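The Basket Habit

By Embla Wallin 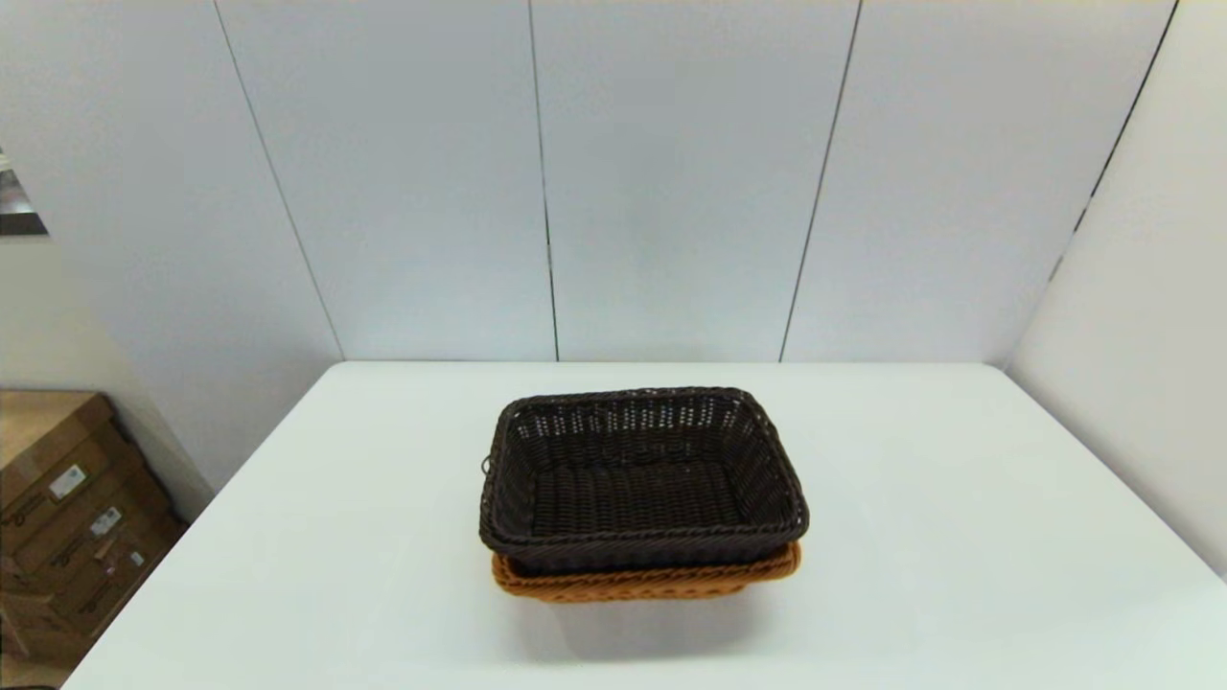 I bought my first bread basket at a restaurant closing sale, for the price of a sandwich, and I have been insufferable about baskets ever since. My kitchen has drawers I can't shut and a shelf where the cookbooks lie on their sides, and still, if I see a stack of baskets outside a store, I cross the street.

So when I heard that Fotini Fragkou was clearing out the back room of Golon, her old lunch place in Sirnemthorpe, I was there at 4 in the afternoon with an empty trunk. She had 82 baskets left. Round ones, long ones for baguettes, a few shallow trays that had held nothing but sugar packets for years.

"Take the rectangles," she told me. "The round ones roll off everything."

She's right, and I say that as someone who owns far too many round ones! A rectangle sits flat against the wall. It holds napkins without bending them, it takes a row of rolls, and it goes inside the next one when dinner is over. I like a dark brown one nested in a honey-colored one best of all, with the lighter rim peeking out underneath like the hem of a slip. Mine live that way on the table most of the week, and I only pull them apart when people come over.

Woven synthetic rattan gets sneered at by the willow crowd. I was in the willow crowd for a while (I took a class, I soaked the rods in my bathtub, I made one lopsided thing that now holds clothespins). But my willow basket got a gray fuzz on it the summer I kept peaches in it, and my synthetic ones go in the sink with dish soap and come out fine. Crumbs do get in the gaps. An old toothbrush is the tool for that, and then a good smack upside down over the trash.

The rim is where I look first when I'm buying. I want a thick twisted one, the kind that looks like rope, and I run my thumb all the way along it. Then I look for stray ends. Prodromos Tsakiris, who repaired chairs for most of his life and has opinions about glue, taught me to leave a small loop alone unless it snags a sleeve. If it does, tuck it back under the nearest strand with a blunt needle. Don't snip it! I snipped one once and lost a whole corner before Thanksgiving.

I came home from Golon with nine baskets, which my husband Nizar considered to be nine more than we needed. He now keeps his keys, his reading glasses and a truly shocking number of pens in one of them — so I consider the matter settled.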